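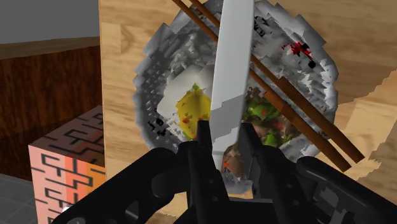
Questions I get about the kitchen arm

Last updated 7th February

What is this thing, in one sentence?

It's a hobby robot arm I'm building in my garage, plus a simulated kitchen where it gets to practice before I let it near a real countertop. I call the whole mess Plalent. The name means nothing, I just liked that the folder sorted nicely.

Is the picture at the top real?

No, it's a render from the simulator, looking down the gripper at a knife, a bowl of food and a pair of chopsticks. I've been asked this enough times that it gets its own question now.

Why is the knife plain white?

I haven't given it a proper material. The bowl and the food came with textures and the knife didn't, and I keep finding more fun things to do than paint a knife. The grip code doesn't care what color it is.

And why does the bowl look so crunchy around the rim?

Low-res texture, seen from very close. From across the simulated room it's fine! I tried a bigger texture in October and my poor old desktop slowed to a crawl, so back to crunchy it went.

What's with the block covered in maze lines?

It's a stock block I drop into a lot of my test setups. I like having something with bold lines on it, so if the view suddenly looks stretched or sheared I notice right away. It has ended up in every version of the kitchen so far and at this point I'd miss it.

Does the real arm hold a real knife?

It does not. The real one gets a wooden spoon, or a paint stirrer when I can't find the spoon. Please don't write to me asking for the knife settings for your own build - I won't send them. A home-built arm with a loose wrist joint and a blade is a bad afternoon waiting to happen.

How many motors?

6, counting the one that closes the fingers. The shoulder is the one that gives me grief. It runs warm if I leave the arm stretched out, so I park it folded up whenever I go in for coffee.

Did you design the gripper yourself?

Sort of. The starting point was a set of files Naveed Dhanial shared with our workshop group, and I've changed the finger length and the mounting holes since then (the holes twice, because I measured wrong the first time). Naveed's version is tidier than mine. If you're starting from scratch, copy his.

Why bother simulating it at all?

Because dropping things in the simulator is free. I run a batch of 100 tries overnight, each with the objects nudged a little, and look at the failures over breakfast. The run I'm on now is number 1077, and a good share of those were me fixing typos. On the real arm I'd have gone through a lot of spoons.

What software do you use?

Vukero for the simulation and a pile of my own Python scripts on top. I tried Clundow first and liked the menus a lot better, but I could never get the finger contacts to settle down. Objects would buzz in the grip and then shoot off sideways. Maybe you'll have better luck with it.

What's been the hardest part?

Thin, flat things. Round stuff is easy by comparison, you close the fingers and it mostly sorts itself out. A flat blade or a ruler wants to pivot, and a small lean at the fingers is a big lean at the far end. I went through 3 kinds of finger pad before I got one I was happy with on the bench, and then of course I had to redo the friction numbers in the simulator to match.

Can I come and see it?

If you're local, sure. I haul it over to the shared workshop at Quiambao every so often, mostly when I need the drill press anyway. Drop me a note first so I remember to bring the power supply. I've forgotten it before.

Will you share the files?

The gripper parts and the kitchen scene, yes, once I've cleaned up the folder names. The control scripts are still too embarrassing.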